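Veteck Accelerant Evidence Can, Lined, with Friction Lid

Item group: Fire scene evidence packaging

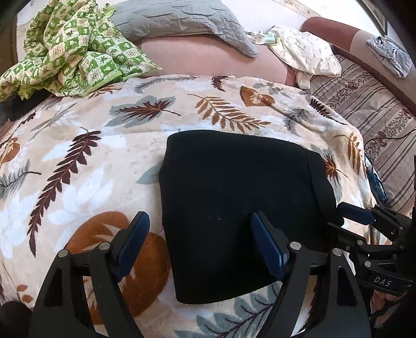

The Veteck lined evidence can is made for fire investigators who need to collect debris that may hold traces of gasoline, kerosene, lighter fluid or other ignitable liquids. It keeps vapors in and outside contamination out between the fire scene and the laboratory bench. Departments and private investigators use the same can, and there is no separate ordering channel for either.

The can is a steel paint-style container with a gray epoxy lining on the inside walls, base and lid. The lining slows rust when wet debris is packed, which matters at most structure fires, where samples have usually been under a hose stream. Unlined cans can start to pinhole within weeks if the contents are soaked. If you know your lab turns samples around quickly you may not need the lining, and we still carry the unlined version at a lower price.

Sizes

Pint: for small items such as wick material, matchbooks and swabs.
Quart: for carpet fibers, small pieces of cloth and soil.
Gallon: for carpet and pad, flooring, clothing, shoes and bulk debris.

All three sizes have the same lining and the same style of lid. Gallon cans have a wire bail handle. Pints and quarts do not.

What comes in the case

Cans ship with lids packed separately in a sealed bag. Each case includes evidence labels with lines for case number, item number, location, date, time and collector. The labels have a permanent adhesive and take ballpoint or fine marker. They do not hold up well if applied to a wet can, so wipe the side down first.

Gallon cans come 20 to a case. Pallet orders are 400 cans and can be mixed by size, as long as each layer is a single size. Tamper tape is not included.

Filling and sealing

Fill the can no more than two-thirds full. The lab needs the open space at the top to draw a vapor sample, and an overpacked can often has to be repacked before it can be tested.

Change gloves between samples. Put the used pair in its own can or bag if your department keeps them with the evidence.

Wipe the rim groove clean before closing. Grit in the groove is the most common cause of a leaking lid. Set the lid square and tap it down with a rubber mallet, working across the can from side to side. A steel hammer will dent the lid and may break the seal.

Run tamper tape across the lid and down both sides, then initial and date over the edge of the tape. Label the side of the can as well as the lid. Lids get switched when several cans are opened on the same bench.

Comparison samples

Most labs ask for a comparison sample when you submit carpet, pad, flooring or fabric. Take it from the same material in an area away from the suspected point of origin, and pack it in a separate can. Many investigators also submit one empty can from the same case as a control. Order with that in mind.

Storage

Keep unused cans indoors with the lids bagged. Do not store them in the same compartment as fuel, saws, generators or exhaust fans. Filled cans should be kept cool and upright and sent to the lab as soon as your procedures allow. Samples with soil or plant matter should be refrigerated or frozen, as bacteria can break down petroleum products. Leave room for expansion if you freeze a can.

Not suitable for

Liquids in bulk. Use a glass vial with a lined cap, then pack the vial inside a can with absorbent.
Acids, pool chemicals or other corrosives, which will attack the lining.
Suspected explosives. Follow your own agency's rules.
Broken glass or nails packed loose in a nylon bag inside the can, unless the bag is only there as a divider.

Related items

Plimetti nylon fire debris bags, for items too large or awkward for a gallon can
Zarkura tamper tape, red, numbered
Zarkura rubber mallet, 9 inch
Grīnberga scene marker set
Veteck unlined cans, all sizes

Ordering and lead times

Stock sizes ship in 2 business days. Pallet orders go by freight and need a delivery address with a dock or a forklift, or you can add liftgate service at checkout. Agencies may order by purchase order. Send the signed form to the sales desk and put the station or unit name in the ship-to line, as county receiving departments will sometimes refuse cases without one.

Unopened cases may be returned. Opened cases cannot be taken back, even when only the lids have been removed, because we cannot resell them as clean.

The pint size was out of stock for most of July and is available again. Back orders are being filled in the order they came in.

Questions about case quantities, lot paperwork or standing orders go to Brenda Wragg at the sales desk. Please have the lot number from the case label ready if you are calling about cans you already have.

Page updated 8 August 2025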